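Ploltireo
홈 | 데이터 | 노트 | 코드 | 문의
4월 · 글쓴이: Ploltireo 관리자
공유 11 · 댓글 418

Ploltireo 간식 정리 서브셋 README

지난번 README가 너무 딱딱하다는 얘기를 들어서 이번엔 그냥 제가 말하듯이 써 봅니다. (표 좋아하시는 분들께는 죄송해요, 표는 메타데이터 파일 안에 다 있습니다!) Ploltireo는 손에 드는 그리퍼로 집 안의 자잘한 물건 옮기기를 모은 데이터셋이고, 이 폴더에는 그중에서 얕은 상자와 포장 간식이 나오는 에피소드만 따로 빼 두었어요. 전체는 1,392 에피소드, 그 가운데 양손을 다 쓰는 게 418개입니다. 나머지는 한 손짜리라서 양손 정책을 학습하실 분은 bimanual 플래그로 먼저 걸러 주세요.

제가 이 서브셋을 따로 만든 이유는 꽤 단순한데요, Bredolent에서 돌리던 파지 지점 예측기가 비닐 포장만 만나면 성적이 뚝 떨어졌거든요. 컵이나 나무 블록은 곧잘 집는데 과자 봉지 앞에서는 엉뚱한 데를 찍어요. 반짝이는 데가 시점에 따라 자꾸 옮겨 다니고, 봉지끼리 겹쳐 있으면 어디까지가 한 봉지인지도 애매하고, 게다가 누르면 모양이 변하고… 처음엔 모델을 키우면 되겠지 했다가 한참 헤맸습니다. 결국 데이터 쪽을 손보기로 했고, 그게 이 폴더예요.

바닥면도 일부러 책상만 고집하지 않았어요. 침대 위에서 찍은 에피소드는 상자가 반듯하게 놓이지 않고 천에 주름도 지고 무늬도 많아서, 분할 모델 입장에서는 아주 괴로운 배경입니다. 저는 이런 게 더 많아야 한다고 생각하는 쪽이고요! 특히 캐릭터가 인쇄된 천은 물체 후보로 잘못 잡히는 일이 많아서 오검출 점검용으로 따로 쓰셔도 좋습니다.
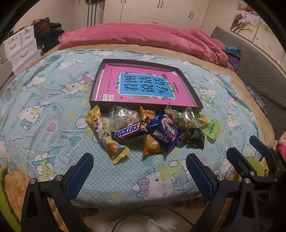
두 장 모두 침대 위 에피소드, 분홍색 문제집이 든 얕은 상자와 포장 간식들

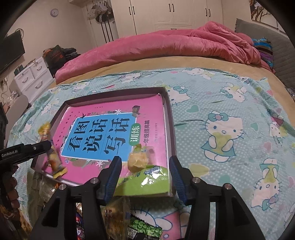
라벨 얘기를 좀 할게요. 에피소드마다 동작 구간을 접근, 파지, 이동, 놓기로 나눴고 경계는 제가 영상을 돌려 보면서 손으로 찍었습니다. 그리퍼 폭이 줄기 시작하는 시점을 파지 시작으로 잡았어요. 자동으로 뽑은 경계도 같이 넣어 두긴 했는데(파일 이름에 auto가 붙어 있어요) 얇은 봉지에서는 힘이 걸리는 순간이 폭 변화만으로는 잘 안 보여서 어긋나는 경우가 꽤 있어요. 학습에는 손으로 찍은 쪽을 권합니다.

좌우 손의 시계 맞추기도 은근히 골치였습니다. 양손 에피소드에서 한쪽 카메라가 조금씩 밀리는 문제가 있었는데, Gezer로 궤적을 다시 정렬하고 나서는 많이 나아졌어요. 그래도 끝까지 안 맞은 122개는 지우지 않고 sync_warn 표시만 달아 두었습니다. 한 손씩 따로 쓰실 거면 그대로 쓰셔도 문제없고, 양손의 상대 위치를 학습에 넣으실 거면 꼭 빼고 돌리세요. 저도 한 번 깜빡하고 넣었다가 이틀을 날렸습니다, 하하.

폴더 구성은 이렇습니다.

episodes 안에 에피소드별 영상과 그리퍼 궤적, 폭 기록이 들어 있어요. labels에는 손 라벨과 auto 라벨, splits에는 학습과 검증과 시험 목록이 있습니다. 분할은 에피소드 단위로 섞지 않고 장소 단위로 끊었어요. 처음에 아무 생각 없이 섞었더니 같은 이불, 같은 상자가 학습과 시험 양쪽에 다 들어가서 숫자가 말도 안 되게 잘 나오더라고요. 시험용 장소는 11곳입니다. 혹시 직접 다시 나누실 거면 place_id 기준으로 묶어 주세요.

그럼 효과가 있었느냐! 제 기준으로는 있었습니다. 같은 구조, 같은 학습 길이로 두고 이 서브셋만 추가했을 때 시험용 장소에서 파지 지점이 봉지 바깥으로 튀는 일이 눈에 띄게 줄었어요. 특히 길쭉한 포장이 좋아졌습니다. 예전 모델은 가운데만 찍으려고 했는데 이제는 끝 쪽도 후보로 내놓아요. 반대로 투명 비닐은 여전히 약합니다. 안에 든 것의 윤곽을 포장의 윤곽으로 착각하는 것 같은데, 이건 아직 제 짐작이고 제대로 떼어 놓고 실험해 본 건 아니에요. 한 가지 더, 비교 실험은 시드를 넉넉히 돌리지 못했으니 작은 차이까지 믿지는 마시고요.

알려진 문제도 적어 둡니다. 상자 종류가 다양하지 않아요. 벽이 낮은 것 위주라서 깊은 통에서 꺼내는 동작은 여기서 배우기 어렵습니다. 글자가 있는 포장은 중국어와 영어가 섞여 있는데 글자 라벨은 따로 없고요, 언어 지시문도 짧은 문장 하나씩만 붙어 있어요. 지시문을 길게 늘려서 쓰신 분이 계시면 어떻게 하셨는지 좀 알려 주세요, 정말 궁금합니다.

불러오는 코드는 Ernlow 로더를 그대로 쓰시면 됩니다. 예전 버전은 양손 에피소드의 왼손과 오른손을 뒤바꿔 읽는 버그가 있었으니 꼭 최신으로 올려 주시고, 올리고 나면 캐시 폴더도 한 번 비워 주세요. 라벨이 이상한 에피소드를 찾으시면 에피소드 번호와 틀린 구간만 이슈에 남겨 주시면 됩니다. 다음 갱신 때 모아서 고칠게요.

이전 글 | 다음 글 | 맨 위로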